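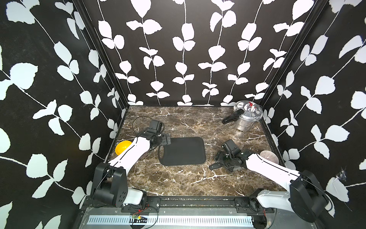
Brown marble with white and tan veins, black leaf-print walls behind it.

Search the help pages Go

Dull rings on brown marble, do I polish, seal, or live with it?

mopbucket_olside
Hi all! We moved into a place in Olside in March and I'm in love with everything in it except my own behavior around the marble. I had never lived with real stone before (laminate my whole life) and I treated it exactly the way I treated laminate. So now there's a patch next to the stove where I cut limes, and a bunch of dull rings from glasses. You can't feel most of them, but when the sun comes in low at 4 pm they all show up at once and I want to cry a little.

What I've tried: dish soap, then a baking soda paste left on overnight under plastic wrap. The paste lifted a greasy spot really nicely but the rings didn't budge. A stone place called Lehner quoted me $834 to come out and rehone the whole thing, and that's more than I paid for my couch. My sister-in-law says just put sealer on it and the marks will go away. Will they?? I also saw a polishing powder from Evari, has anybody used it on a darker stone? I'm scared of ending up with one super shiny circle in the middle of everything.

14 comments Share

limestone_larry
Your rings are etches. Acid eats a tiny bit of the surface, so there's nothing in there to pull out, and the paste can't help. Same reason sealer won't fix them. Sealer slows down oil and coffee soaking in. It does nothing at all for lime juice, and I wish the stores would say so in bigger letters.

For light etches I've used the Evari powder on my own top and liked it. What I do:

Wipe the area clean and let it dry. Put down a spoonful of powder and enough water to make it like pancake batter. Rub with a damp white cloth, small circles, a couple of minutes, and go a few inches past the mark so you don't get that shiny circle you're worried about. Rinse, dry, look at it from a low angle. Repeat if needed. Start somewhere ugly, like behind the toaster!

One thing to check first is whether yours is polished or honed. Polishing powder on a honed top will leave a bright spot, and then you really will be calling Lehner.
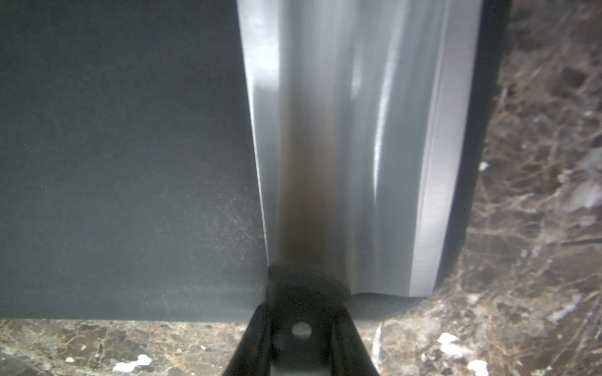
Brushed metal channel beside a dark gray panel, with a bit of the brown marble at lower left.

Also tape off any metal nearby before you rub. I skipped that once and put a scuff in my sink rim that I look at every single morning.

9 comments Share

tilda_bakes
i'd live with it tbh. mine is 12 years old and it's all rings, you stop seeing them. get a big cutting board for the citrus and done

2 comments Share

grout_and_about
Agree with the first answer mostly, but ask Lehner (or whoever) for a price on just the section by the stove. I got quoted $2,000 for my whole kitchen, asked about one run of counter, and paid $65 plus a trip fee because the guy was already on my street. I know that was lucky, but it never hurts to ask.

And do the water drop test before you buy any sealer. Leave a few drops for ten minutes and wipe. If the stone's gone darker underneath, it's drinking and you can seal it. If not, save your money. I use the Arnanov one, it smells awful, so open the windows.

5 comments Share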